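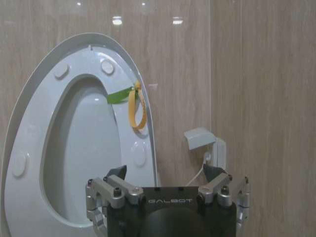
The gripper lined up with the raised seat, green strip and yellow band in place on the rim.

I'd been promised tea and robots, and at Treststead on a Saturday you get both, though the tea comes second. Unathi Nkosi met me at the door already talking about toilet seats.

"Everyone wants to do cups," she told me. "Cups are fine! But who wants a robot that only does cups?" So her team at the student club picked the bathroom task, which they've called Drekeo (I asked what it means and got three different answers).

The bit they're working on is the seat: coming in close to it when it's up, without knocking into it or the wall. Yolandi Matlala writes most of the code and has strong feelings about the wall panels. "They're glossy, so the ceiling lights bounce straight back at you," she said. "And then it's a pale seat with a pale lid behind it. I've looked at that seat more than I've looked at my coursework."

They get 90 seconds a go at the Kudongate contest in February, and points off for touching anything they shouldn't. There's a socket on the wall just to the right, with its white cable hanging down, and Unathi winces whenever it comes up. "I dream about that cable," she said.

Had they thought of switching to something easier? Yolandi laughed at me. "We've done 26 runs this week. I'm not going back to cups now."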